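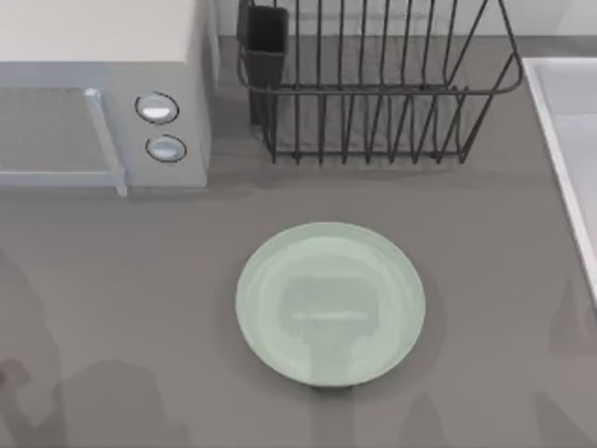
Clangate asked, in its written comments on the draft of this talk, whether a student who has worked only in a simulated kitchen can be said to have learned robotics. The question is a fair one, and the talk is arranged as a reply to it.

**Opening (2 minutes)**

- Thank the host school and the partner schools, Amanska and Clangate.
- State the subject: the student manipulation project, its first full year, and the plans for the second.
- Note that the course was approved in April and that these remarks reflect its status as of 1 August 2022.

**The assignment**

Each student team receives the same simulated kitchen, named Wonine in our course materials. It contains a microwave oven, a wire dish rack, a sink and a plate. The teams are required to write a program that picks up the plate and stands it in the rack. Two arms are available, and teams may use either or both.

*Pause here.* Audiences often assume that the task is simple. A plate lying flat on a counter offers very little for a gripper to hold. Most teams spend their first weeks on the rim of the plate alone.

**How the work is graded**

- Every team submits 200 recorded attempts, including those that failed.
- A written account of failures carries the same weight as the final score.
- Changes to the kitchen model are not permitted after the first review.

Across all teams, the course collected 3,000 attempts. Do not read out the results by team. Refer those who ask to the printed handout.

**Views from the arm**
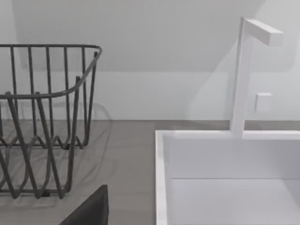 Students tend to plan from the overhead view, where distances between objects are easy to judge. They are then surprised by how little of the counter remains in sight once the gripper is close to its target. The course therefore requires each team to review its attempts from at least two viewpoints before requesting help from an instructor.

Mention the Sengar review form, which the teams complete at this stage. It is one page long and will be shared on request.

**Reply to Clangate**

The project does not claim that simulation replaces work with physical equipment. Students learn to state a task clearly, to test one change at a time and to keep honest records. In the second year, each team will have supervised time in the laboratory, Room 440, following the final simulated review.

**Questions**

Questions on enrollment should be directed to the department office. Questions on grading may be taken from the floor.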